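Teaching a Gripper to Fold Outerwear: Where I Got To

Project report, second semester
Robotics studio unit

What I was trying to find out

My question going in was pretty small. If you record a person folding clothes with a hand-held gripper, does it matter where on the garment they make the first grab? Everyone in our studio had been folding tea towels and T-shirts, and those are flat and cheerful and don't fight back. I wanted to try jackets, which have zippers, snaps, collars, hoods and two or three layers that all slide past each other. I figured if the first grab mattered anywhere, it would matter there.

I called the project Kindance, mostly so my folders would have a name. The training code is built on Nasution, the small imitation learning package our unit uses, and the practice arm is the one in the Murden lab.

How I recorded the demos

All the recording was done on a bed in an ordinary bedroom. I thought about using the lab bench, but a bench is grey and tidy and I wanted the model to cope with a busy background. A flowered quilt is about as busy as it gets! It also gives a bit when you push into it, and I'll come back to that because it caused me grief.

Each demo started with the jacket laid out front side up. I brought the gripper in from the hem end, made the first grab, folded one side in, then the other, then brought the bottom up to the collar. I did this under 2 conditions. In the "edge" condition the first grab was always on a hem or a cuff. In the "body" condition I went for loose fabric further in and pinched up a fold of it. 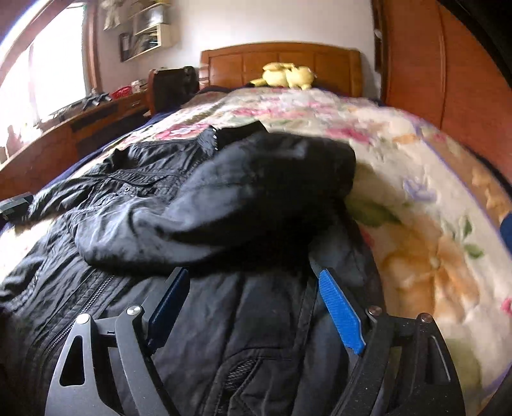

Figure 1. Gripper over the lower part of the jacket, hood folded forward.

The hood was a headache from the start. My first batch left it wherever it fell, and the model seemed to treat it as a different object each time (fair enough, so would I). After that I folded it forward over the top of the jacket before every demo. It's a bit of a cheat, but it made the recordings a lot more alike and I've noted it in the limits section.

I labelled the demos in Flerkadeo, going through them one at a time and marking when the fingers closed, when the fabric left the bed and when it was let go. That took far longer than the recording did. If you're planning something similar, label as you go - I left mine to the end and spent most of May hunched over a laptop.

What happened

I trained one model for each condition and gave each of them 12 tries on the Murden arm, using the same starting layout. A try counted if the first fold ended up on the correct side and stayed there when the arm backed off.

The body model managed 9 out of 12. The edge model managed 5. I had bet the other way, so I went back and watched the lot.

Most of the edge failures looked the same. The fingers came down at the hem, pressed it into the quilt and closed on quilt as well as jacket, or just skated over the top. A person doing this feels the difference straight away and adjusts without thinking. My recordings had those little adjustments in them, but they were tiny and all different, and I don't think the model had much to learn from. With a body grab there's more fabric to gather, so being a bit off doesn't hurt you as much.

The body model had its own bad habit. It liked anything that stood out, and a few times it went after a pocket flap or the front placket when it should have gone for plain fabric. Grabbing near a snap made the fold lopsided, and the second fold then had no hope.

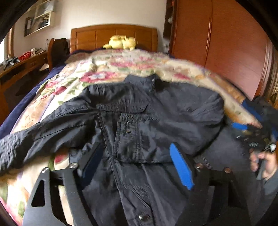 Figure 2. Jacket laid out with the collar toward the headboard, fingers at the front.

Dark jackets were also just hard to see. In a lot of the footage the lower middle, between the two fingers, is dark metal against dark cloth, and you have to squint to tell one from the other. The blue pads helped me a fair bit when labelling. I'd guess they helped the model too, but I didn't test that, so please take it as a hunch.

Limits

Twelve tries is not many. The soft bed probably hurt the edge grabs more than a firm table would have, and I only worked with dark outerwear. All the demos were recorded by me as well, and I know I have a way of doing things (I favour the right side, and I rush the last fold). Folding the hood forward first means I can't say anything about jackets left in a heap.

What I'd do next

Repeat the edge condition on a hard surface, before anything else. I'd also like to record a lighter coloured jacket to see how much of the trouble is plain old contrast, and add a short pause just before the fingers close so that moment is easier to find in the labels. The recordings, the labels and both trained models are in the Kindance folder on the studio drive, along with my notes on the Flerkadeo settings.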